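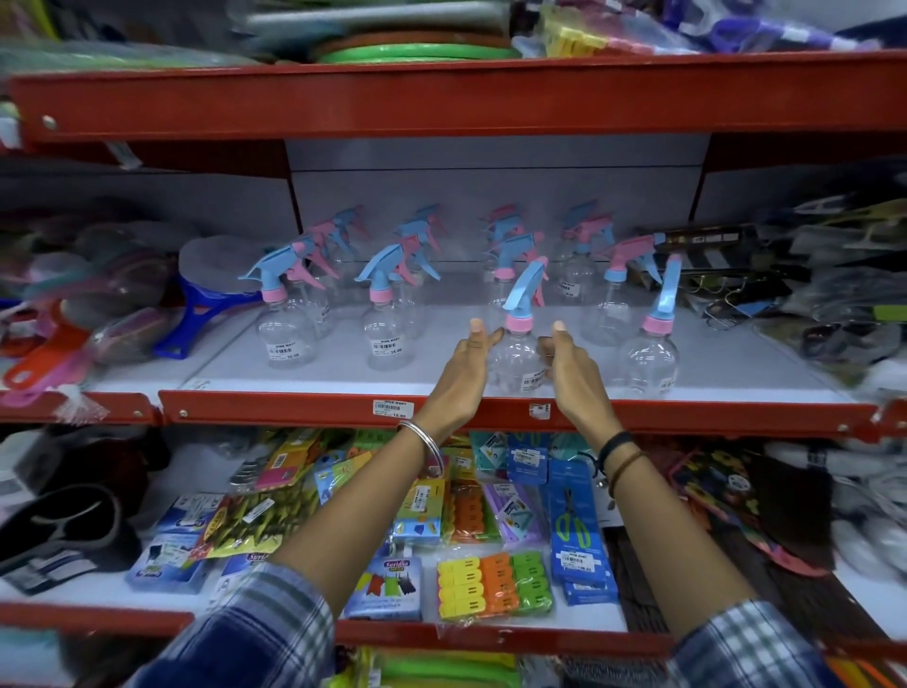
The decision to introduce automated replenishment at our shop was taken in October, and I have been asked more than once how the staff have received it. I write in a personal capacity, although I have supervised the household aisles throughout.

The system, supplied by Stasotum, reads the day's sales from the tills and issues a filling list each morning. Cartons are then picked by machine at the Flernivach depot and arrive sorted by aisle. Previously, two colleagues spent the first part of every shift walking the shelves with a clipboard. That duty no longer exists.

The placing of goods remains manual. Household lines are awkward: trigger bottles, clothes pegs, scrubbing brushes and hooks share the same bays, and each has its own manner of falling over. Mokon, who were invited to quote for a shelf-filling arm, declined to include these aisles.

Hours have not been reduced, but their pattern has changed. Early starts are fewer, and some colleagues have lost the premium attached to them — a matter which, in my view, was not explained properly beforehand. Yetunde Briggs raised it at the staff meeting and has since obtained a written undertaking on pay until the review.

There is also the question of judgement. The list once requested 700 sponges for a shelf that holds 100. Staff may now amend an entry without a manager's approval, and I should like that permission to be made permanent.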